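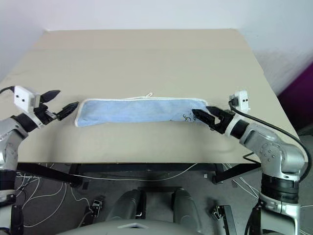 1/ Things I have learned from sharing a house wall with a man who owns a leaf blower

A thread. Get a drink, it's going to be a while.

2/ I moved into a duplex in December. For anyone who hasn't lived in one, a duplex is a house where you own half the roof and all of the opinions about it. My half came with a working furnace, a mature oak in front, and Liam Blackburn.

3/ Liam is my neighbor. Liam is a decent guy. I want that on the record early, as the rest of this thread is going to sound like a deposition.

4/ For the first couple of months I had no idea. It was winter. The oak was bare, the lawn was a rumor, and Liam waved at me from his driveway like a normal person with nothing in his hands.

5/ Then it warmed up and he brought out the Yeoman. It's a backpack blower, it's green, and it has a strap that goes across the chest. When he buckles that strap he stands differently. I've seen men look less serious at their own weddings.

6/ I figured leaf blowers were for leaves. I was thirty-eight years old and that is what I thought. There were no leaves. It was spring. The leaves were attached.

7/ A partial list of what I've watched him blow since then: grass clippings, pollen, a puddle, snow (late one, very light, he was thrilled), the inside of his garage, the outside of his garage, a receipt, and the hood of his own truck for longer than seemed needed.

8/ The receipt took nine minutes. It kept getting around behind him. He could have bent over. I'd moved a chair to the window by then.

9/ Someone's going to ask about the noise so let me get to it. The noise comes through the wall first and the window second, so you hear it kind of in stereo, a little out of step with itself. My refrigerator hums along. The dog next door to the other side has learned the tune.

10/ I work from home. I'm on calls most of the day with a regional office who now believe I live at an airfield. One of them asked very gently if I was traveling again.

11/ So I bought stuff. This is my way of dealing with conflict. I will spend any amount of money to avoid walking twelve steps and knocking on a door.

12/ First purchase: the Skernora, a white noise machine with 19 sounds. I'm going to be fair to the Skernora. Sound 4 is rain and it's lovely. Sound 11 is called "Steady Wind" and it is, I swear on my deposit, a leaf blower.

13/ I played "Steady Wind" by mistake one morning at six and Liam texted to ask if I'd gotten one too. He was so happy. There was an exclamation point. I told him it was a fan and I still feel bad about it.

14/ Second purchase: heavy curtains from Flokstead. The listing said they "soften the room." They do. I now hear the blower softly, in the dark. They also shed, and what they shed is a fine gray fluff that collects along the baseboard, and the easiest way to get it out of there would be, well.

15/ No. I used a broom.

16/ Third purchase: earplugs. Those work great. I missed two deliveries and a call from my mother, who then called Liam, whose number she has for reasons neither of them will go into.
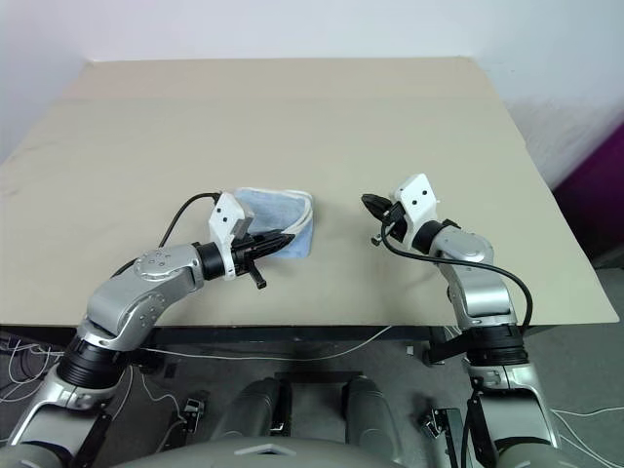 17/ Anyway that got me as far as looking up the law, the last refuge of the person who won't knock on a door. Our town does have a noise ordinance. You can run a blower from eight in the morning until seven at night. I know this by heart now. So does Liam, who starts at 8:00 and I don't mean 8:01.

18/ I went on Netwood, which is our neighborhood message board, to see if anyone else had feelings. Friends, did they ever. There's a thread over there on leaf blowers with more than 2000 replies. It started as a question about where to recycle paint.

19/ The factions on Netwood, as best I can make out: people who want gas blowers banned, people who want the first people banned, people who use rakes and would like you to know it, and one woman who keeps asking if anyone's found her cat.

20/ (The cat's fine. Reply 1,400 or so. It was in the dryer, with the dryer off, enjoying itself. She kept posting after that because she'd gotten into the argument.)

21/ The rake people are the toughest crowd. I posted one mild comment saying I could see both sides and a rake person wrote back "there is only one side and it has tines." I think about that more than I think about most of what I read in college.

22/ So in a fit of principle I got a rake. Nice one, ash handle. I was going to lead by example. I'd be out there on my half of the lawn, quietly raking, a picture of dignity, and Liam would see me and unbuckle the strap forever.

23/ Have you raked under a mature oak? It's like bailing a boat with the hose running. I'd get a pile together and stand there admiring it, and the tree would look at me and let go of another bushel.

24/ I also got a blister in the exact spot where you hold a pen, a fork and a steering wheel. Liam saw the bandage and asked if I'd been cooking.

25/ Here's where it turns a little, sorry. September 17 is wrong, my phone keeps changing it, I mean the day I gave up on the rake. I'd been at it for an hour. I had maybe a third of my half done and my back was making a noise of its own.

26/ Liam came out. Looked at my piles. Looked at me. Did not say a word, went back in, and came out with the Yeoman on and a second set of ear protection in his hand. For me. Brand new, tags on.

27/ He did my half in 40 seconds. Okay, it was longer than that, but it's how I tell it. He put every leaf in one long neat row at the curb, like he'd combed them.

28/ Then he took it off and held it out to me by the strap.

29/ I want to tell you I said no. I have a whole personality built on this. I have a rake. I have commented on Netwood.

30/ It's heavier than it looks and it wants to go to the left. You lean back against it a little. You squeeze the trigger and a whole stretch of driveway just becomes clean, and you get this feeling, and I'm not proud of it, of being right about something.

31/ I blew the driveway. I blew the walk. I blew the steps, which had nothing on them. I looked up and it had gotten kind of late and Liam was sitting on his tailgate with his hands folded like a man watching his kid ride a bike.

32/ A curtain moved across the street. I know what that curtain was thinking. I have been that curtain.

33/ So where things stand. I'm still against them. They're loud and they smell, and the gas ones especially have no business next to anybody's bedroom window. I've told Liam this to his face, finally, on his own porch, and he said "yeah, they're awful" and offered me a soda.

34/ We worked out a deal in the space of one soda. No blowing before nine and none during my calls, which I now put on an index card and tape to his mailbox. I'd spent a good part of a year and a fair chunk of my savings avoiding that conversation.

35/ In exchange I get it for an hour on weekends. That part was his idea. I didn't fight him on it very hard.

36/ Somebody asked in the replies if he'd consider a battery one. He's considered it. He went to the store and held it. He said it was "polite" in a voice I've only heard people use about other people's casseroles.

37/ And to the rake person, if you're reading, and I know you are - I still have the rake. It's in the garage, on a hook, and there isn't a speck of dust on it. I blew it off this morning.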